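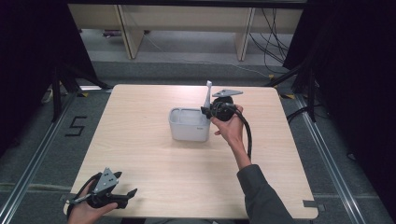
White plastic tub, light wood table.

Ticket: Subtitles drift out of sync on long features
Product: Zevutach player, desktop
Status: Solved (by me, sort of, see the end)
Opened: January 13, 2023

Hi all! I program and project the repertory nights at the Tedance, a little 75-seat house, and I've got a subtitle problem that's been eating my evenings. I'm posting the whole log as I go in case someone spots the thing I'm missing.

The movie is Clorkura, a gorgeous slow family drama. The distributor sent a video file plus a separate subtitle file (plain .srt). Everything looks perfect for the first reel or so, and then the English lines start showing up late. Just a hair at first. By the big dinner scene, people are answering questions before you've read the question, and the last line of the film lands over the credits. Not great when the last line is kind of the whole movie.

What I'm running: the booth PC, latest Zevutach, video over HDMI to the projector, sound to the old rack. Same setup I've used since June with no complaints.

First thing I tried

Used the subtitle delay setting and pulled everything 800 ms earlier. That fixed the middle of the film and wrecked the beginning, where the lines now pop up before anybody opens their mouth. So a fixed offset is no good, it's getting worse as it goes along. Put it back to zero.

Second thing

Restarted the player, restarted the PC, cleared the Zevutach cache folder. Same drift. I also turned hardware decoding off, and the fan got very loud and nothing else changed. Turned it back on.

Third thing

Played the same two files on the laptop in the Shetty Room (our tiny second screen, more of a closet with nice curtains). Same drift, and late by the same amount at the same scenes as far as I could tell. That made me a lot less suspicious of the booth PC, so I quit poking at cables.

Fourth thing

Tried a different subtitled feature from last fall, start to finish on fast skip, checking a line here and there. Perfect sync. OK, so it's these files, or these files together.

Reply from support forum

Does the drift jump at certain points or does it build up smoothly? If it jumps, the video was probably cut differently from the version the subtitles were timed to. If it's smooth, compare frame rates. Open Playback > File Info and post what it says for the video, and ask the distributor what the subs were timed against.

My reply

Smooth, definitely smooth. I checked line 28, then line 252, then a few near the end, and the gap just keeps stretching. No sudden jumps anywhere. File Info says 23.976 for the video. I've emailed the distributor about the subs.

Next update

Heard back already, bless them. The subtitles were timed to a festival copy running at a straight 24 frames a second. I had those two filed in my head as the same number! Over a few minutes they pretty much are, but over a long feature you end up several seconds out by the end.

The direction threw me, too. My subs looked late to me, and by the math a 24 timing on a 23.976 picture should come up early. I went back and looked properly, and yes, I'd left the stretch option switched on in Zevutach from some other movie, set to 25. It was pushing everything the wrong way, and way too far. The laptop syncs its settings from the booth PC, so of course it did the same thing. The fall feature was fine because its subtitles are built into the file, and stretch only touches separate ones.

What fixed it

1. Subtitles > Timing > Reset all.
2. Subtitles > Timing > Source rate, set to 24.
3. Video rate left on Auto.
4. Save as new file, so the original .srt stays untouched.
5. Close the movie and reopen it with the new file.

Ran the entire film last night with a bag of stale popcorn and every line sat where it should, including the last one. I teared up a little, and I'd already seen that ending in pieces a dozen times this week.

One request for the developers: could the stretch setting please go back to off when a new movie is opened? Or at least show a little icon on the playback bar? I'd have caught it on day one.

Marking this solved. Thanks for the nudge about frame rates, I'd still be swapping HDMI cables.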